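Keeping the hand-held grippers in order at Sernen

Benedikt Stüber has charge of the hand-held grippers at the Sernen site, where staff use them to record everyday handling tasks. He spoke to the newsletter on Monday, June 5, 2023 about their upkeep.

"The finger pads need the most attention," Mr Stüber said. "We look at the mesh on the inner face before each session. If it has lifted or worn smooth, the pad is changed." A change takes 14 minutes, including the check that both pads open evenly.

The grippers are checked in the room where they will be used. Mr Stüber asks operators to open the pads fully and to walk the route once before recording — past the chairs, the water dispenser and any cable on the floor.

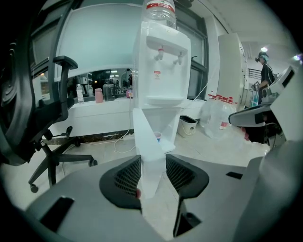
Records and spare parts

Each repair is entered in a log kept by Torben Sperling, which now holds 117 entries. "Most of them are short," Mr Sperling said. "A screw tightened, a pad replaced, a housing cleaned."

Spare pads are ordered from Ehlers and stored in pairs. Mr Stüber does not allow a new pad to be fitted opposite an old one. "They close differently, and the operator feels it at once," he said. The next full inspection is planned for July.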